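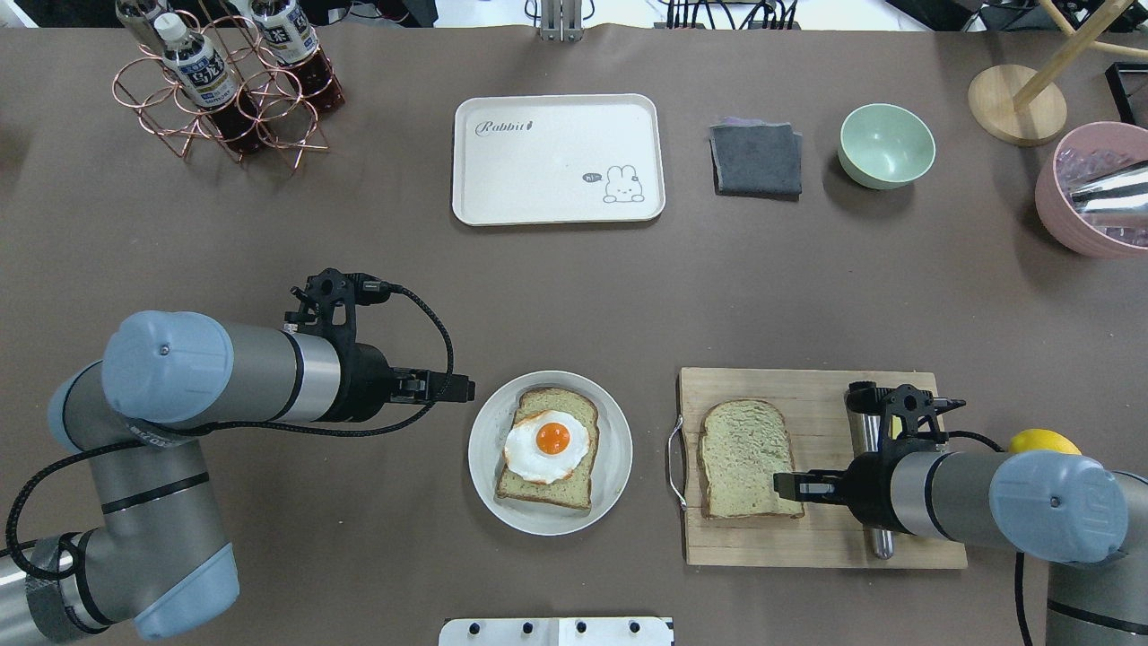 A commenter on our May post wanted to know whether the Tillstead food set is worth the money, or whether a lab can get the same training data with whatever is in the kitchen drawer. We bought the set with our own budget and used it on our two-arm station, and this is the review.

The set is sold by Plavstead for people who record demonstrations by hand and train a policy on them. It comes with slices of bread, fried eggs, a lemon, some tableware and a booklet of suggested tasks. We added our own trays and racks.

Over the trial we recorded 2231 episodes and kept 647 of them for the first training run. The task was breakfast: move the egg onto the bread, bring the bread to the plate, leave the other things on the table alone. An operator drives both arms and a second person resets the table between takes.

What works: the pieces keep their shape. After 1000 resets our bread still had its crust edges, and the egg sat flat. Real toast lasted a few takes before the crumbs got into the fingers. The egg yolk is bright enough that the head camera finds it under every light we tried.

What doesn't: the bread is stiffer than real bread, so operators squeeze harder than they should and the policy learns to do the same. We recorded 300 extra episodes with a soft grip to correct for it. The plate in the set is also too light and slides when a finger touches the rim. We put a Corkbridge mat under it for a while, then switched plates.

The booklet is thin. It says nothing about how far to move objects between takes, and that matters more than the props do. We ended up following the layout sheets from the Cortés project, which are free.

Four stars out of five. Buy the basic set, skip the tableware, and order a second pack of eggs.

Reviewed February 2021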